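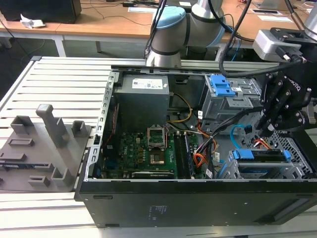 Ewurabena Tsikata asked if it makes any sense to strip old office desktops when you could drop them off at recycling whole. I told her I'd write it up, so this is the write-up.

1/
Short answer is yes, if you want the parts or if you want to be sure the drives are dealt with. A whole tower goes into a bin with everything still in it. A stripped one leaves you memory, a drive, a processor and a power supply you can test and use in the next machine.

2/
The batch is 30 towers from an office in Flumley that closed in September. Black cases, all meant for the scrap van. I agreed to take them on the condition that the drives get wiped or destroyed and I send back a list of serial numbers.

3/
Before opening anything: unplug the power cord, hold the power button in for a few seconds, then lay the tower on its side with the removable panel facing up. Take the panel off and put it well away from where your elbows go. I have stepped on one.

4/
Look before you pull. I spend a minute just following cables with my eyes. In these cases the power wires loop down over the board and the drive cables cross over those, so whatever you want first is usually under something you want second.
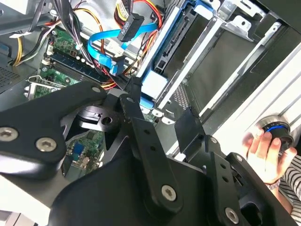 Memory module in its slot, wiring over the middle of the case.

5/
Drives first. Blue plastic in this kind of case generally means you're supposed to touch it. Disconnect the data cable and the power cable at the drive end, squeeze the blue tabs, slide the drive out. Write the serial number down right then. I tried doing the numbers at the end of the evening once and had two drives I couldn't match to a machine.

6/
Data cables: pull on the plug, never the cable. Some have a little metal spring you need to press. If it doesn't want to come, it's probably that.

7/
Memory next. Push the white latches outward at the ends of the slot and the module lifts. Hold it by the edges. I put each one in its own antistatic bag with a strip of masking tape saying which tower it came from. Mixed sizes look the same in a box and you will not want to read all those labels again.
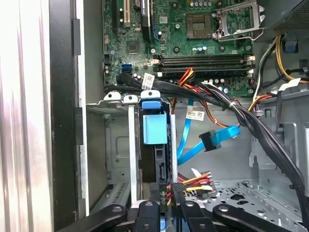
With the modules out there's a lot more room for your hands, and that's the reason I leave the processor until after. The board is easier to read as well. You can find the socket lever without moving a bunch of wires with the back of your wrist.

8/
Processor: cooler off first, with the screws loosened a little at a time in a cross pattern. If it's stuck, twist gently. Old thermal paste acts like glue. Don't pull straight up on it.

9/
Then press the lever down and out, let it rise, and open the metal frame. Lift the processor straight up by its edges and keep your fingers, sleeves and tools out of the socket. Those contacts bend if you breathe on them wrong. Fotini Kourkoulas has straightened a few with a mechanical pencil. I haven't had the patience. 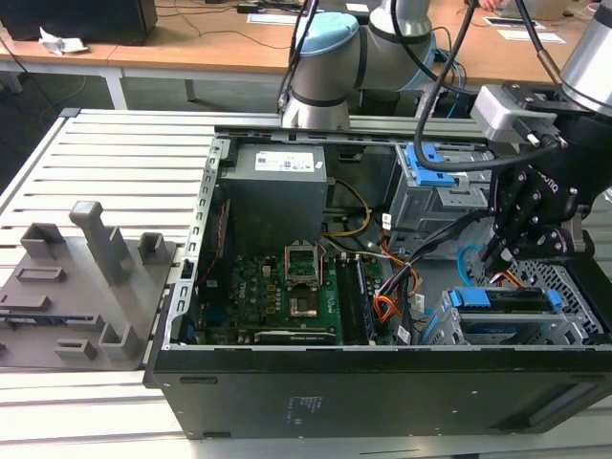
10/
Power supply. Unplug the big connector from the board, then the small one near the processor, then anything going to the drives. Screws are at the back of the case. Hold it with one hand while you do the last screw. Do not open the power supply itself, ever, even if it's been sitting for a year.

11/
Expansion cards: screw or clamp at the bracket end, then lift evenly. If there's a catch at the other end of the slot, press it. I keep the brackets with the cards. A card without one is annoying to use later.

12/
Someone will ask about time. The first few were 70 minutes each with me looking things up. Now it's 21 if the cooler comes off without a fight.

13/
What I do with it all: good memory and drives go into the next rebuild, boards go in one crate and loose cable in another. Empty cases go to the metal yard in Asdale, which takes them with the plastic fronts off. Take the fronts off at home. They make you do it in the parking lot.

14/
Tools, because three people messaged me: one medium Phillips screwdriver, a wrist strap, masking tape, a marker, small bags, rubbing alcohol and paper towels for the paste. A muffin tin for screws.

15/
There are 4 towers left to do. I'll add the serial number sheet template to this thread tonight once I've cleaned up the columns.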